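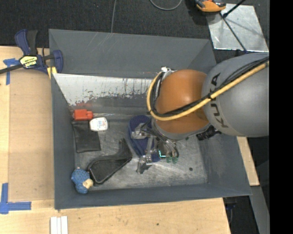 Section 6. Setting Up the Shared Label Printer

6.1 Before You Begin

The Beltgate desktop label printer is used at the Dolan and Skurkescombe sites to print shelf labels, tote labels and return slips. This section explains how to install the ribbon and label roll, connect the printer to a workstation, and print a test label. Staff who only need to replace an empty roll may go directly to 6.3.

You will need:
The printer and its power supply
The USB cable packed with the printer
One roll of standard labels
One ribbon of the same width as the labels, or wider
An account with permission to add printers

Note: Ribbons narrower than the label will leave the print head in direct contact with the label surface and will shorten its life.

6.2 Installing the Ribbon

1. Place the printer on a level surface with enough clearance to open the cover fully.
2. Make sure the power switch is in the off position.
3. Press both side latches and raise the cover until it locks.
4. Push the new ribbon onto the rear spindle. The ribbon must unwind from the bottom of the roll.
5. Push the empty core onto the front spindle.
6. Draw the clear leader under the print head and attach it to the empty core with the adhesive tab.
7. Turn the front spindle away from you until the leader has passed the print head and the ribbon lies flat.

CAUTION: The print head remains hot after long print runs. Do not touch it when changing supplies. Allow it to cool before cleaning.

6.3 Loading the Label Roll

1. Open the cover as described in 6.2, step 3.
2. Slide the two roll holders apart and lower the roll between them, printed side up.
3. Release the holders so that they grip the core.
4. Feed the free end of the roll under both guides and out through the front slot.
5. Move the guides in until they touch the edges of the labels. The roll must still turn freely.
6. Close the cover and press down on both sides until the latches click.
7. Turn on the printer and press FEED once. The printer should stop at the gap between two labels.

If the printer feeds several labels without stopping, hold down FEED for 3 seconds and release it. The printer will measure the label length and store the result.

6.4 Connecting the Workstation

1. Connect the USB cable to the printer, then to the workstation.
2. Open the Vikumum label program and select Settings, then Printers.
3. Select Add Printer and choose the Beltgate model from the list.
4. Enter the site number. Dolan is 1232 and Skurkescombe is 1948. Do not enter a comma or a space.
5. Select the label size that matches the roll and select Save.

Note: The site number is printed on every label. Labels carrying the wrong site number must be destroyed and printed again.

6.5 Printing a Test Label

1. In the Vikumum program, select Tools, then Test Label.
2. Set the quantity to 1 and select Print.
3. Check that the border is complete on all four sides and that the text is even in tone.
4. Scan the barcode with a handheld scanner. The site number should appear on the screen.

If the text is faint on one side, open the cover and check that the ribbon is flat. If it is faint all over, raise the darkness setting by one step and print another test label. Settings above 6 are not permitted without approval.

Requests for approval, and reports of faults that remain after these steps, should be sent to Fouzia Zaidi in Stock Systems. Include the printer serial number, the site number and a sample of the faulty label.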